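Sleiman House Museum, Skedthorpe
Progress report to the Dundine Fund, second period

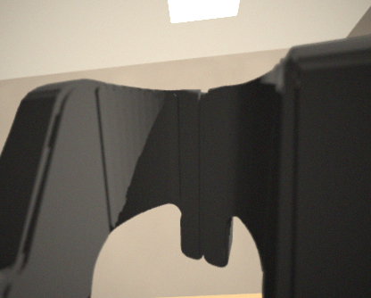

In this period we worked mostly on the guide training and on the letters room, as we agreed with you in February. The visitor season has started and the house is open every afternoon from 2 o'clock. I write first about the parts that go well and after that about the parts where we are behind.

Guides. Eight new guides finished the training course and all of them have now led a tour alone. Dexter Rivera wrote the new tour text, and he shortened the part about the family business, which visitors found too long. The tour now takes less than one hour. Two of the guides can also give it in Arabic. Older guides still prefer the former text and we allow them to use it until the end of the season.

Letters room. The list of the family letters is complete. It has 1034 entries, each with sender, place and a short note on the content. Dates are missing for many letters from the early years, and Walid Srour is comparing the handwriting and the paper to put them in a probable order. He asks me to mention that the letters written from Tritthorpe were in the wrong boxes and are now together again. The new shelves were delivered one size too deep. The supplier exchanged them without cost, but we lost three weeks with this.

River path. The walk from the house to the old painting place by the river is not yet open. The two lower signs are standing. The upper one must wait for the landowner, who wishes to move the gate first. We met him twice and he is friendly, but he did not give us a date. I propose to open the lower part of the path alone, with a small note on the map. Please tell us if the Fund agrees with this change.

Schools. Three school classes came, fewer than we planned. The teachers say that the bus is the difficulty and the entrance price is not. We would like to move the money left from printing to bus costs. The amount is small and the budget table in the annex shows it in its own line.

Expenses. All other lines are inside the budget. The invoice for the window repair in the studio arrived late and will appear in the next report.

Next period. Walid will start scanning the letters, beginning with the most fragile ones. Dexter will hold a second course for guides if enough people apply. I will send the final text for the path signs to you for approval before they are printed.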